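Kiltham Kitchen Notes
14 April 2020

ok so the no-spend pantry month. day 8. thread because I keep getting the same questions in my messages and my thumbs are tired
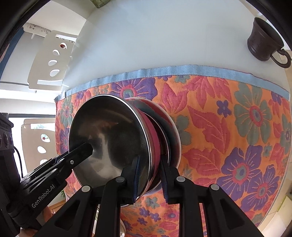
Rules first. Groceries only, one trip a week, cash in the envelope. Gas doesn't count (not going anywhere lol). Pet food doesn't count. Wine counts, sorry

Envelope is 100 a week for the whole house. Last month we spent 163 on takeout and "quick stops" in one week. One week!! I found the receipts in my coat pocket and had to sit down

Step one was pulling everything out of the cupboards and writing it on paper. Not an app. Paper, taped inside the pantry door, cross it off when it's gone

What I had too much of: lentils, canned corn, pancake mix, three open bags of powdered sugar. What I had none of: rice. How

Meals so far. Lentil soup. Lentil soup again but with curry powder. Pancakes for dinner (huge hit). Corn chowder. Baked potatoes with whatever was in the fridge door. Pasta with the last of the frozen peas. Tonight is bean chili, no meat, don't tell the teenager

Someone asked about the chowder. Onion, butter, spoon of flour, 2 cans of corn with the liquid, milk, diced potato, salt, lots of pepper. Simmer till the potato is soft. Mash a little of it against the side of the pot so it thickens. Thats it

Bread: can't find yeast anywhere in Kiltham. The Fuvstead store had a sign up saying maybe Thursday. Been making soda bread instead, flour + baking soda + salt + milk with a splash of vinegar in it. Goes hard by the next day so toast it

Oh and the swap list! If you're in the Ustudau group there's a pinned post, people put what they have extra of and leave it on the porch. I put up powdered sugar, got a bag of rice and a jar of peanut butter. Best trade of my life

No you don't have to live on Ustudau Road to join, I think they just never changed the name. Ask to be added and be patient, it's one person approving everybody

Things I've caved on: coffee. I tried stretching it with half scoops and everybody was mean by 10 am. Coffee is back to full strength and comes out of the envelope

Things I haven't missed: paper towels. Cut up some old T-shirts, keep them in a bowl by the sink, wash with the towels. Should of done it years ago

Leftover money goes in the jar marked JUNE. June is when the car insurance hits and every single year I act surprised

Jar is not full. Jar is not empty either

Kiss the cat keeps sleeping on the meal plan so if this week's is late blame her. Menu goes up when she moves

A few of you want the printable pantry list. It's a table I made with a ruler. I'll type it up tonight or tomorrow, depends on homeschool, which is going how you'd think

Also yes you can start mid month. Start on a Tuesday. Start at lunch. Just write down what you've got before you go buy more of it

ok chili needs stirring. post your weirdest pantry find below, mine was a can of water chestnuts, still taking ideas for that one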